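Osteo hand-held gripper: product notes and bench comparison

Last updated February 12, 2019
4 min read

The Osteo is a two-finger gripper you carry around by hand. You squeeze, the fingers close, the camera on top records what you did, and later a robot arm tries to learn from it. We sell it alongside the Travau, which does the same job for people who like more buttons. Customers keep asking which one to buy, so Ok-hee Kwak and Mahfuz Marikar spent a good part of September finding out, and they are still speaking to each other.

We skipped the usual foam blocks. Any gripper can pick up a foam block. Our bench task is a makeup brush and a clear plastic organizer, a combination Ok-hee chose after watching a very expensive arm fail to put a pen in a cup at a trade show. Clear walls are hard on cameras, thin handles are hard on fingers, and the whole setup fits in a desk drawer.

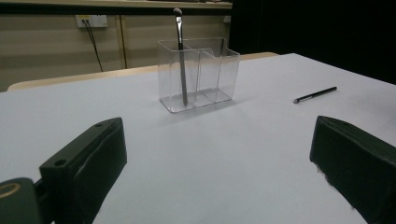 Organizer with one brush standing in it, seen between the open fingers.

The job is to pick up a slim item lying flat on the table, turn it upright and lower it into a compartment without knocking the organizer over. Picking up is the part everyone worries about. Turning it upright is the part that eats your afternoon. If you grab too close to the middle, the handle swings as soon as it leaves the table, and you arrive at the organizer holding something that points at the wall.

What the Osteo does well

The fingers are blocky and they look it. Mahfuz called them "two doorstops on a hinge" in his first report, and we considered putting that on the box. The flat inner faces hold a round handle better than we expected, though, and the wide opening means you can come in a little crooked and still get the thing. Finger blocks are held on with screws and can be swapped with an ordinary small driver. Please keep the screws in a dish. We have vacuumed up more of them than we care to admit.

The view from the camera keeps both fingertips in sight with the fingers spread, so you can line up by looking at the recording afterward and seeing exactly how badly you missed.

What it does less well

It is heavier at the front than the Travau, and your wrist will mention this by the end of a long session. The trigger has a soft spot halfway through its travel. Remedios Sarmiento in our workshop says it is there for fine control. Mahfuz says it is there. 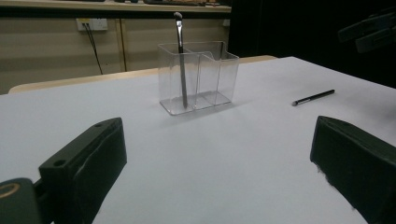

Over the full comparison we logged 3,441 attempts with the Osteo and 2,931 with the Travau. The gap is mostly down to the Travau's menu, which wants you to confirm things. Both grippers got the brush in. The Osteo was quicker on the pickup, and the Travau was steadier on the way down, especially with the narrow handles. If your work is mostly grabbing, buy the Osteo. If it's mostly placing, try the Travau first and bring some patience for the menu.

In the box

Gripper with camera mount
2 finger blocks, fitted
Hex driver
Wrist strap (use it)
Printed guide, translated by Bristwood and mostly readable

The camera is sold separately. So is the carrying case, which costs more than it should.

Orders and loan units go through Casimiro Peñalver at the front office. Loans run for two weeks, and he does notice when they run for three.

2 comments
Share this page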